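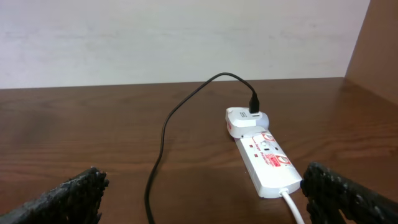

Filed under: Workbench > Arms & Grippers > Fixing What Broke

So my gripper kept going dead halfway through a reach, and I blamed the firmware for most of October. Wrong! Every dropout came when the arm swung low over the power strip and a finger snagged a cable. The log said "joint 4 timeout" and nothing useful.

To check yours:

1. Hit the e-stop, then unplug the arm. Don't just pause the script (I did, and got pinched).
2. Move the wrist by hand through the whole path and watch any thin USB cable that arches up off its charger. Mine stood tall enough to hook.
3. Tape the slack flat and add a keep-out box over the strip. I used 40 mm of clearance, Davoud Jalali uses more.
4. Run it at 20 percent speed first.

I've done over 400 cycles since then with no timeouts. Next up is the squeaky elbow.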